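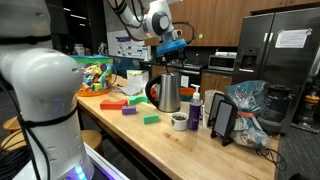

Kitchen counter log, part 4: the butcher block

Thu 2 April

I have been putting off writing up the counter. The previous parts dealt with the drawers, the shelf brackets and the sink trap, all of which have right answers. A work surface does not have one, so treat what follows as notes.

The top is solid butcher block from Grondum, 35 mm thick, finished with hardwax oil. I ordered it unfinished and applied two coats myself in October, with a third on the end grain. It has picked up a few scuffs since. None of them catch a fingernail, so I am leaving them alone until the next full sanding.

Maintenance so far has consisted of wiping with a damp cloth, drying with a second cloth, and a thin recoat wherever water stops beading. The recoat takes 20 minutes of work and an overnight wait. Sand with the grain at 240 first, lightly. If you skip the sanding the new oil sits on the old and stays tacky. I skipped it once.

On to what lives on the surface. The electric kettle has the middle of the block, toward the back. I tried it closer to the end and the lid vent put steam straight onto the underside of a shelf, which raised the veneer along a strip 155 mm long. In its current position there is clear air above the spout side and the lead reaches the outlet without crossing anything. The body is stainless steel and shows every fingerprint. Descale with citric acid, one tablespoon to a full fill, boil, leave for half an hour, rinse twice.

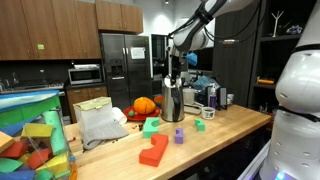 Crumbs are the other regular problem. They travel further than you would expect on an oiled surface and collect against anything with a straight bottom edge, such as a box or a tray. A knit towel is good for drying and poor for crumbs, which lodge in the loops and come back out at the next wipe. I now use a bench brush first and the towel second. The paper towel roll is for oil spills only.

The foam blocks have a clear plastic bin at the end of the counter. I had them in an opaque tub before this and anyone wanting a particular shape tipped out the whole lot. With clear sides you can find the green cylinder without unpacking. The ones with the curved cutouts do not stack flat and waste a good deal of the volume. I measured the bin at 41 cm on its long side and have not found an arrangement that beats dropping them in at random. Closed-cell foam can be washed in lukewarm water with dish soap. Squeeze, do not wring, and stand the pieces on edge to dry.

A note on pump bottles. They leave a ring on oiled wood if the collar drips, and colored soap is worse than clear. Kumudini Hettiarachchi wrote in after part 3 to suggest a cork coaster under each one. I tested cork against a cheap silicone mat for two weeks. Cork kept the wood drier underneath but swelled at the rim. The silicone trapped a film of water, which is the thing I was trying to avoid. Cork wins, to be replaced when it looks bad.

Coffee beans get a small ceramic cup for the dose and go back in the cupboard otherwise. Beans left out in the open go stale quickly, and the oil on dark roasts will mark unfinished wood. I have not seen it mark the hardwax.

Remaining jobs: the joint where the block meets the wall wants a bead of sealant, and I have a tube of Drestura in clear that I have not opened. The data sheet says it needs a dry, oil-free edge, so the last 5 mm of finish will have to come off first. Part 5 will cover that, along with the stool feet, which need new felt pads.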